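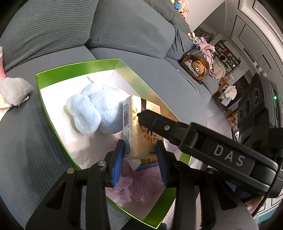

Brarker 収納ボックス(浅型)

リビングに置く小さい物のために、私たちHevnessはこのボックスを作りました。ふたのない浅い箱で、ソファの上、棚の中、ベッドの横など、どこでも置くことができます。写真の箱は内側が白、ふちが明るい緑のもので、グレーのソファの上に置いてあります。水色のふわふわしたぬいぐるみの隣に、黄色と白のやわらかいティッシュのパックが立っています。このように、形のちがう物を一緒に入れても、上からすぐに見つけることができます。

浅い形にした理由
設計を担当したのはMerja Pitkänenです。最初の試作品は今より深い箱でした。しかし、家で使ってみると、下のほうに入れた物を忘れてしまうという意見が多くありました。ティッシュを二つ買ってしまった人もいました。そこで壁を低くして、手を入れたらすぐ底にとどく高さに変えました。大きい毛布やクッションには向いていません。そのような物には、同じシリーズの深型をおすすめします。

ふちの色
ふちは明るい緑のほかに、グレーと白があります。内側はどの色でも白です。暗い部屋でも中の物が見やすいように、内側の色は変えないことにしました。お子さまのいるご家庭では、緑がいちばんよく選ばれています。「緑の箱に入れてね」と言うだけで、小さいお子さまにも伝わるそうです。

使い方の例
・ソファで使う物(ティッシュ、リモコン、めがね)
・お子さまの小さいぬいぐるみ
・車で出かけるときのおやつとタオル
・玄関で使う手袋や帽子

ティッシュのパックは、寝かせるより立てて入れるほうが場所をとりません。袋がやわらかくて倒れるときは、ぬいぐるみやタオルの横に置いてください。軽い物だけを入れるときは、箱の片側に寄せておくと、後から入れる物の場所が残ります。

仕様
商品名:Brarker 収納ボックス 浅型
材質:ポリプロピレン
ふちの色:明るい緑、グレー、白
ふた:なし(別売りのふた「Florkar」が使えます)
耐熱温度:60度
梱包:6個入りの箱でもご注文いただけます

お手入れ
やわらかい布をぬるま湯でぬらして、よくしぼってからふいてください。汚れが落ちにくい場合は、うすめた台所用洗剤を使うことができます。みがき粉やかたいスポンジは、ふちに細かい傷がつきますので使わないでください。60度より熱いお湯はかけないでください。食器洗い機には対応していません。

ご注意
ソファやベッドの上で使うときは、平らなところに置いてください。重い物を入れたまま、ふちの片側だけを持って運ばないでください。箱の上に座ったり、立ったりすることはできません。直射日光が長い時間当たる場所では、ふちの色が少しずつうすくなることがあります。

よくいただくお問い合わせ
重ねて置くことはできますか。
空の箱は重ねて片づけられます。中に物が入っているときは、Florkarのふたをつけてから重ねてください。ふたをつけた場合、三段までにしてください。

深型と同じ棚に並べられますか。
はい。幅と奥行きは同じですので、並べたときに前の線がそろいます。高さだけがちがいます。

ふちの色をあとから替えられますか。
申しわけありませんが、ふちは本体から外すことができません。

ご注文について
店舗ではLaaksonenの売り場でお取り扱いがあります。200個以上のご注文は納期が変わりますので、先にご連絡ください。日本語のお問い合わせはLeena Eskolaがお返事いたします。8月は夏の休みのため、お返事が少しおそくなります。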